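1/ We flew from Greditz to Palma in January with two kids, one of them four. I kept notes on what we packed and what it cost us. Posting them as a thread. Long one, mute if you don't have kids.

2/ Tickets for four were $843 with Dulix. The fare came with one small bag each that fits under the seat. Everything bigger was extra, including for the four-year-old.

3/ A checked bag added at the airport was $74. Adding it when you book is cheaper, but the page for it comes after the seat map and I clicked past it. Look for the small gray link that says "manage extras."

4/ The carry-on limit was 8 kilos. They weighed ours at the gate on the way out and didn't look at them on the way back. Plan for the strict version.

5/ Weigh your empty bags before you pack anything. My old Galtard duffel weighs less than half of what my wheeled case does. I'd used the wheeled one for years and never checked.

6/ Clothes for a week in January: two pairs of pants each, four shirts, one sweater, one rain jacket that you wear on the plane. We did one load of laundry on day four. The washer in the apartment took almost three hours per cycle, so start it before you go out for the day.

7/ Palma in winter is colder indoors than I expected. The apartment had tile floors and one heater in the living room. Next time: slippers for everyone, and long pajamas for the kids. I packed swimsuits, which stayed in the bag.

8/ Medicine. Children's fever reducer, a thermometer, bandages, and whatever your kid takes for motion sickness. Put it in the bag you keep with you. The four-year-old threw up in the cab from the airport and the wipes were in the trunk.

9/ Food for the flight. Crackers, apple slices, cheese, an empty bottle to fill after security. Skip anything with chocolate on it. We had two yogurts taken away at security and a long discussion about the yogurts.

10/ Marina Konstantinidis asked me about strollers before I'd finished typing this. We took the folding one and checked it at the gate for free. It came back at the regular baggage belt, though, so have a plan for a tired kid and a long hallway. I carried him. My shoulder noticed.

11/ Documents. We put copies of all four passports in my wife's bag and the originals in mine. Also a printed page with the apartment address, the host's number, and the door code. My phone was at 3 percent when we landed and the printed page got us in.

12/ Kids' suitcases. A four-year-old will pull one through an airport until the first escalator, and then it's yours. So pick one you can stand to carry along with your own. Pull on the handle in the store. Open and close the zipper or latches with one hand – you'll be doing it with one hand. A hard shell holds its shape when a bigger bag lands on it, but you can't squash it into a leftover space the way you can a backpack.

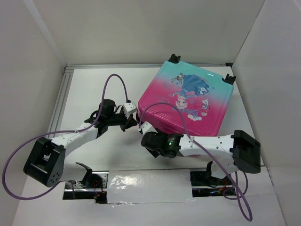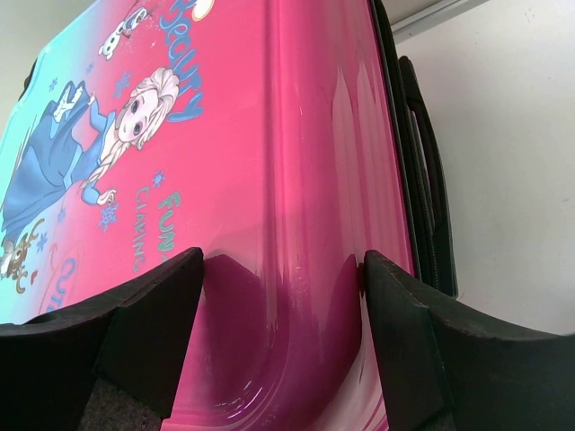 Hard shell, turquoise going to pink. Elsa is easiest to make out in the second one.

13/ What goes in the kid's bag: pajamas, one full change of clothes, one stuffed animal, two thin books. Nothing you'd be upset to lose. We let the older one pack her own and then checked it the night before. We took out a rock collection and a full-size flashlight.

14/ Labels. Put a phone number inside the bag as well as on the tag. Tags come off. Ours came off one bag on the way home – it still showed up, a day later.

15/ Points, for those who asked. The whole trip earned us 2,000 on the Dulix card, which doesn't cover anything I could find. I wouldn't choose a flight for it.

16/ Would I go again in winter? Yes. It was quiet, we got tables without booking, and the bus to the beach was half empty. The kids dug in the sand in their jackets every afternoon.

17/ I'll answer questions tonight after bedtime. If you want the full packing list as text, reply "list" and I'll paste it underneath.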